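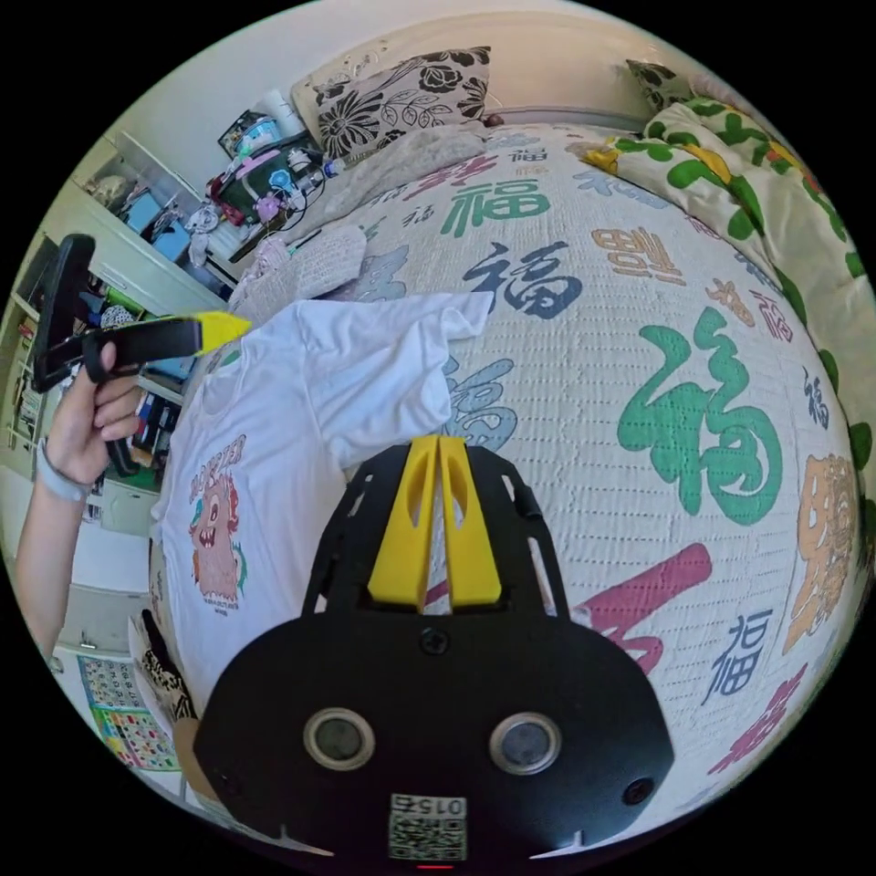
Handgeführter Greifer mit gelben Fingern

Direkter Vergleich bei drei punktgleichen Mannschaften

abseits_nord
Januar 2018
Hobbyrunde mit Hin- und Rückspiel, Tabelle in einer Tabellenkalkulation. Trullach, Evdale und Prusatia haben gleich viele Punkte. Laut unserer Spielordnung zählt zuerst der direkte Vergleich, dann die Tordifferenz aus allen Spielen. Evdale hat beide Spiele gegen Trullach gewonnen, Trullach beide gegen Prusatia, Prusatia beide gegen Evdale. Wie wird sortiert?

staffel_c
Bei mehr als zwei Punktgleichen wird eine Untertabelle nur aus den Spielen dieser Mannschaften gebildet. In eurem Fall stehen dort alle drei bei sechs Punkten. Ob jetzt die Tordifferenz der Untertabelle zählt, hängt vom Wortlaut ab. Steht nur »direkter Vergleich« drin, würde ich Punkte und Tordifferenz aus den sechs Spielen nehmen – das sollte aber vor der Saison schriftlich festgelegt sein.

kreide700
Einfach Gesamttordifferenz, machen wir im Gkikas-Pokal immer so.

rueckpass
Pokal ist kein Ligabetrieb. Zur Umsetzung: Hilfsspalte mit Punkte * 700 + Differenz der Untertabelle, danach absteigend sortieren. Paarweises Vergleichen per WENN läuft hier im Kreis. Wird nach der Untertabelle nur ein Platz eindeutig, regeln manche Ordnungen, dass für die übrigen zwei neu verglichen wird. Bitte im Text nachsehen.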